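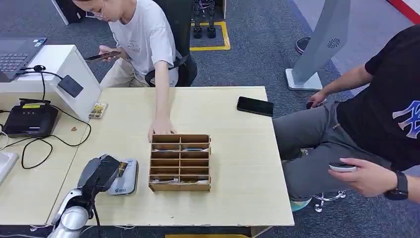

Barkurton Tabletop Arm Kit, Revision 2

The Barkurton is a tabletop arm kit for sorting and placing small parts at a desk. It ships with the arm, a two-finger gripper, a controller, a power supply and the Mimari control software. A laptop is required and is not included.

Work area
The arm is meant for ordinary office tables. Trays and divided organizers can be used as targets without modification, provided they stay within reach of the gripper and do not slide. Open-topped organizers with straight-sided slots give the fewest problems. For light trays, we recommend a non-slip mat.

Items
Supported items include cards, small packets, phone-sized cases and similar flat or boxy goods. The maximum item weight is 621 g. Clear plastic and very thin film are not supported in the current release. Loose items may stay on the table during a run — the software ignores anything outside the zone drawn at setup.

Setup
1. Fix the base to the table or to a stand.
2. Connect the controller to the laptop by cable.
3. Draw the work zone in Mimari.
4. Place the organizer and teach each slot once by hand.
5. Run the check routine at low speed.

Moving the organizer after step 4 means teaching the slots again. Slot layouts can be saved by name and loaded later.

Working near people
Speed is limited by default when the kit is used at a shared table. The limit can be changed only with the administrator code. Keep hands out of the work zone while the arm is moving. The stop button must be within reach of at least one seated person.

Price and ordering
Complete kit: $2,281
Spare gripper fingers, pair: $147
Delivery is quoted separately. Orders are handled by Lodetel; repairs go through Ishida. Revision 1 owners can install the August software update, but the older controller does not store slot layouts.

Technical contact: Nanami Matsuda
Page updated 25 Nov 2019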